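**Torbridge Bench Cell, model 1023**

The Torbridge cell takes over the end-of-line check of small electrical goods. It handles up to 50 units per hour and needs 2 square meters of floor.

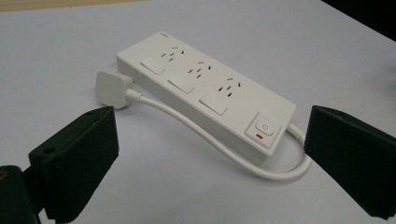 *Power strip with three switched outlets on the bench, between the open fingers.*

At our Votwood plant, 14 people worked on this check by hand. They now change stations during the shift, and they decide on every unit which the cell puts aside. Wrist pain is reported less often. Training is included in the price.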